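Flavier House, Prorstead - Bedroom and Guest Room Check
Form 925, Feb 17, 2021

Item 1. Walkway between bed and table
OK. Route from the door measured at 925 mm.

Item 2. Floor surface
OK. Reddish-brown wood, no lifted boards. Recheck near the window in March.

Item 3. Table and cloth
Comment. One corner of the tablecloth hangs down on the right side and could be caught by someone getting up from the bed. Fold it under or use clips. Table legs firm when pushed.

Item 4. Wastebasket
Comment. Basket is close to the table and already has items in it. Paper may go in here. Batteries and aerosols go to the drop-off at Flornurport - please don't mix them.

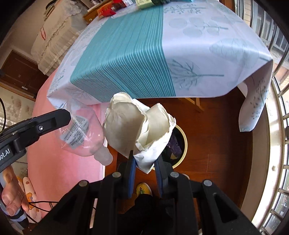 Items 3 and 4: waste paper over the round basket, patterned cloth on the table behind.

Item 5. Bottles and packages
Comment. Pink bottle in a clear bag to be stood upright with the cap checked. Packages along the far edge of the table can stay, but keep them back from the side that gets bumped.

Item 6. Heater
OK. Rated 2000 W, plugged straight into the wall. Keep bedding well clear.

Item 7. Smoke alarm
Fail. No sound on test. Replace battery and test again before the room is used overnight.

Item 8. Window latch
OK. A bit stiff.

Follow-up: items 3, 5 and 7. Send the signed copy to the Kaushik office, file 2993.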